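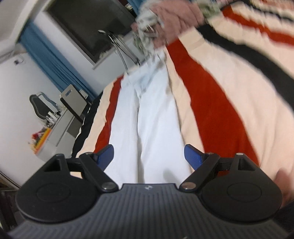

Pantalón blanco extendido a lo largo sobre la cama, con la pinza de mano abierta.

Asunto: Re: [tareas-domesticas] Borrador de reglas para ropa sobre cama, versión 2
De: Xolani Hlongwane

Estimados colegas:

Agradezco los comentarios que llegaron al borrador. He leído todo con calma y contesto aquí al mensaje de Hsueh, que es el más largo y toca los puntos donde todavía no tenemos acuerdo. Pido disculpas si alguna frase no suena natural, el español es mi tercer idioma y escribo sin ayuda.

El grupo de Hsueh escribió:

> En la sección de superficies, el borrador pide una colcha lisa y de un
> solo color. Nosotros no podemos cumplir eso. Grabamos en dormitorios de
> casas normales y las personas no van a cambiar su ropa de cama por
> nosotros. Además, si todos los datos vienen de camas lisas, ¿qué
> aprende el modelo sobre las otras?
>
> Segundo punto: no está definido cuándo empieza un episodio. En Jelgate
> empiezan con la prenda ya extendida, en Osance empiezan con la prenda
> dentro del montón. Después los juntamos y las duraciones no se pueden
> comparar.
>
> Tercero, ¿qué hacemos con los espejos?

Sobre la colcha, creo que Hsueh tiene razón y propongo quitar la exigencia. La foto que puse al inicio es un buen argumento: la colcha tiene rayas anchas rojas y negras sobre fondo crema, que además se ven onduladas donde la tela se arruga, y aun así el pantalón blanco se distingue bien. Lo que sí quiero conservar es una regla de contraste entre la prenda y la zona donde se apoya. Mi texto sería: "La prenda debe distinguirse de la superficie en todo su contorno útil. No se exige superficie lisa ni de color único." Si alguien tiene una camisa a rayas rojas, que busque otra cama o anote el caso como difícil.

Sobre el inicio del episodio, propongo dos categorías separadas, y que el operador elija una antes de empezar. La categoría A es "prenda extendida": la prenda está estirada, las dos piernas o mangas son visibles y los dedos de la pinza están abiertos y sin contacto. La categoría B es "prenda en montón". No acepto mezclarlas dentro de la misma carpeta, ni siquiera con etiqueta, porque ya tuvimos ese problema con el lote de Tranetti y perdimos 200 episodios que nadie pudo clasificar después.

Queda una duda con los casos intermedios. En la foto, la parte de las piernas está bastante lisa, pero hacia arriba la tela se arruga y se junta cerca del montón de ropa. ¿Es A o es B? Yo diría A, si la prenda se puede seguir con la vista y no está debajo de otra. Pero acepto otra opinión, y prefiero que se discuta ahora y no cuando tengamos el conjunto cerrado.

Relacionado con esto: el montón restante. El borrador decía "retirar toda otra ropa de la superficie". Me parece demasiado estricto. En una casa real la ropa pendiente está en la misma cama. Sugiero permitirla al fondo, siempre que quede libre el espacio para doblar, aproximadamente 2 veces el ancho de la prenda.

Los espejos me preocupan más. En el dormitorio de la foto hay un tocador con espejo, y detrás de la cama una ventana grande y oscura con reflejos débiles. Para mí las dos superficies se deben tratar igual, porque un vidrio oscuro también puede devolver la cara de una persona. La regla sería revisar todos los reflejos antes de compartir el material, y cubrir el espejo o cerrar la cortina cuando el dueño de la casa lo permita. Lo mismo para objetos personales sobre los muebles: frascos sin etiqueta legible no me molestan, medicamentos con nombre sí.

Y una cosa pequeña sobre las manos. Si una mano entra por el borde de la imagen, el episodio no se descarta - solamente se marca. Se descarta cuando la mano toca la prenda y la tarea no lo prevé.

Les pido respuestas antes de que termine febrero. Con eso preparo la versión 3 y la envío a esta misma lista. Los de Osance, por favor, confirmen si pueden separar sus episodios antiguos en A y B, o si es mejor dejarlos fuera.

Saludos cordiales,
Xolani Hlongwane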